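We use cookies to remember your preferences and count visits. Accept / Manage settings

Filed under: Talks, Equipment Planning

Speaker notes: Budgeting for your first robot arm
Valentina Quezada

(Wait for the coffee line to sit down.)

Good morning. I plan equipment spending at Bergeron, so I'm the person who asks "do we need two?" I get invited to very few parties.

Start with the quote. Ours came from Trerer and it was lovely. One line for the arm, one for the gripper, one for shipping. Everybody signed it. Pause here, let the people who have signed one of those groan.

Then the other lines. I kept a separate sheet called Small Stuff. By March it had 31 entries and stood at $1,718. Tape is on it. Tape is on it four times.

Next: lead times. Nimport told us 12 weeks for the controller. Ask what week they start counting from. We didn't.

(Skip the Bidesix comparison if running late. Short version: cheaper arm, dearer service contract, read page 14.)

Cables get their own line. Power, data, the one that's a foot too short, and its replacement. Same for whatever holds your work surface still. You can buy a proper fixture or you can tape down a mat, and you should know which one you've budgeted for before the arm arrives.
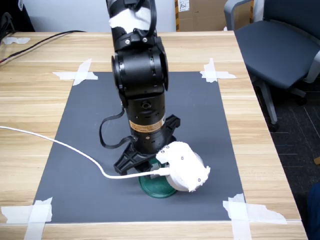 Set aside money for wear, too. Gripper fingers are a consumable. Put them next to printer toner and finance won't blink. Call them "end effector components" and you'll be in a meeting.

Last point is hours. Somebody has to set out the parts and put them back between runs. That person has a salary, and it goes in year one and in year two.

Questions. If someone asks about payback period, take a drink of water first.

Comments

dkpress: We also have a Small Stuff sheet. Ours is called Misc 2.

Marla T.: Can you post the template? The blank one is fine.

oldfitter: Page 14 got us as well.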